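4.2 Placing a Single Stem in the Skendano Cup

This section applies to the small display cup and one artificial stem. For arrangements of two or more stems, see Section 4.5. The work surface must be level and clear of liquids.

1. Remove the stem from its sleeve and lay it flat on the table. Do not stand it against the wall.

2. Open the leaves by hand, beginning with the lowest. Bend each leaf only where it joins the stem.

3. Set out the cup and check the inside for packing material.

NOTE: The cup is light and may tip when empty. Stand it upright before going on to step 4. 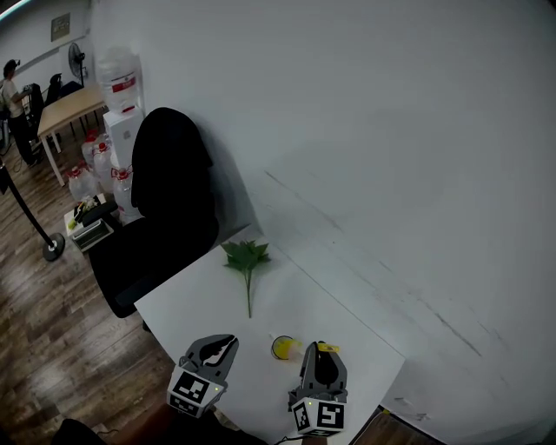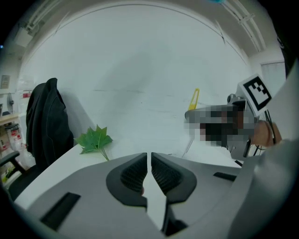
Figure 7. Artificial stem laid on a white tabletop before placement. The yellow cup, on its side, is shown in the first view.

4. Hold the cup at its base and lower the stem into it – cut end first – until it touches the bottom.

5. Turn the stem so that the leaves lean toward the center of the cup. If the cup tips, add the weight disk (part no. 1248) and repeat step 4.

6. Leave a clear space of 35 cm between the finished display and any heater or lamp.

CAUTION: Do not shorten the stem with scissors. The core contains wire, and the cut end may be sharp. Use the Flidareck cutter, part no. 735, and wear eye protection.

Cleaning is described in Section 4.6. Wipe the leaves with a dry cloth only.

Section revised 2023-02-25. Approved: Boris Kadlec, Product Documentation, Brakell.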